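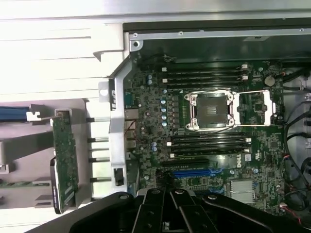 Asanka Cassim thinks I should have started with the memory, and wrote in to tell me so before I'd even finished typing this up. Eight slots on one workstation board is a lot of room to grow, Asanka says, and people walk right past these old towers at the swap because they only look at the scuffs on the outside of the case.

Well, okay, fair enough! So let me start with the memory.

The board is a Dell, with four slots on one side of the processor socket and four on the other, little white latches on the ends of all of them. If you've only ever opened up a regular home computer you're probably used to seeing two or four in a neat bunch. On this kind of machine the processor sits in the middle with its memory on both sides, and it makes for a very tidy board once the big stuff is out of the way. I've had mine open on the bench for most of the week and I still like looking at it.

The news part of this news item is that the Wultgate parts swap is back on for May, in the same hall as last year, and the old workstation table is coming back with it. I know a bunch of you were asking. The hall has confirmed the booking, the tables are reserved, and the sign-up sheet is already filling up (283 names as of this morning, which made me put my coffee down). Last spring we had 257 for the whole thing, so we've passed that already and it isn't even March.

The workstation table was the surprise of last year's swap. It was supposed to be a corner with a few boxes on it. Then people kept turning up with towers that had come out of design offices and engineering shops, and by lunchtime we had them stacked two high under the windows. Most of them went home with somebody. A couple went home with me, and my family has made their feelings known.

This time the table gets a proper spot, right inside the door on the left, and there'll be a bench next to it where you can open up whatever you brought or whatever you're thinking of buying. Please do open things up! I can't say that enough. A seller who won't let you take the side panel off is a seller you can say a polite no thank you to.

I asked for tips on what to look at once the panel's off, and you sent plenty. I've mashed them together with what I've picked up myself, so don't blame any one person.

Look at the socket first. If there's no processor in it, there should be a cover over it, and you want that cover to stay put until the minute you're ready to drop a chip in. Those contacts are tiny and they bend if you so much as sneeze on them. If a seller wants to flip the lever and show you, fine, but let them do it with their own hands. Bring a small flashlight and look at the contacts from a low angle. A bent one catches the light differently from its neighbors, and once you've seen it you'll spot it every time.

Then the capacitors, those little cylinders standing up all over the board. The tops should be flat. If one is domed, or there's crusty brown stuff around it, I'd leave the board alone unless you're handy with a soldering iron and you like that sort of evening. I do like that sort of evening, sometimes, but I don't pretend it saves me any money.

The coin battery is the cheap one. On a machine that's sat in a closet for years it's very likely flat, and that gives you a wrong clock and some grumpy messages at startup that scare people off. I've seen a perfectly good tower go for almost nothing over a dead battery. Swap it, set the clock, carry on. I keep a strip of them in my jacket on swap day and I'm happy to sell you one for what I paid.

Expansion slots, just check there's nothing stuck down in them. I found a staple in one last year. Give them a puff of air and wiggle your card in straight, don't rock it end to end like you're opening a jar.

And back to the memory, for Asanka's sake. The thing that trips folks up is that workstation memory often isn't the same stuff that goes in a home computer, even when it looks like it ought to fit. Write down the exact model off the side of the case, look up what the board takes, and bring that piece of paper with you. The slots usually want to be filled in a certain order, too. There's often a little diagram on the inside of the side panel and if there isn't, the manual will have it. I spent one whole Saturday swearing at a board that had nothing wrong with it except that I'd put the sticks in the wrong pairs.

Push until both latches close, by the way. You'll think you're going to break it. You're probably fine, so long as the board is sitting flat on something firm.

A few bits about who's coming. Terkex will have their usual table of cables and power supplies, and they've promised to bring the tester again so you can check a supply before you pay for it. Wiketti are doing the cleaning station, with the blower and the brushes, two dollars a case, and it's out in the covered part by the parking lot this year so we don't all go home gray. Guérin is bringing fans and coolers, mostly used, with some new ones still in the box. If you need a cooler for a workstation board, measure the distance between the mounting holes before you come. They're not all the same and he can't guess it from a hand gesture, though he'll try to be nice about it.

If you've got a tower to sell or give away, a few requests. Take the drives out, or wipe them, before you get to the door. Tape the screws in a bag to the inside of the case. Write on a sticky note what works, what doesn't and what you never tried, and stick it on the front. "Never tried" is a perfectly good thing to write. If you pulled the processor and you've lost the socket cover, ask at the front table when you come in, we've got a coffee can with a few covers in it, and they might match.

Oh, and the raffle! Last year it brought in 705 dollars and all of it went to the hall rent and the coffee urn. The old urn is finally gone, thank goodness, and the new one makes something you could call coffee. Same ticket price this year. If you'd like to put something in as a prize, drop it off at the front table with your name on it, and please, no more dial-up modems. We still have the ones from last time.

I'm hoping to have my own Dell up and running by then so I can put it on the bench for people to poke at. I've still got a cooler to find and I want to clean up the fins on that chipset heatsink with a soft brush. Asanka says I should fill all eight slots or not bother. We'll see what's in the memory bin on the day.

Sign-up is on the usual page and you can still add your name at the door if you forget. Sellers need to be in and set up half an hour before we open. If you need a table near an outlet, say so when you sign up, there are only so many outlets in that hall and the urn gets the first one.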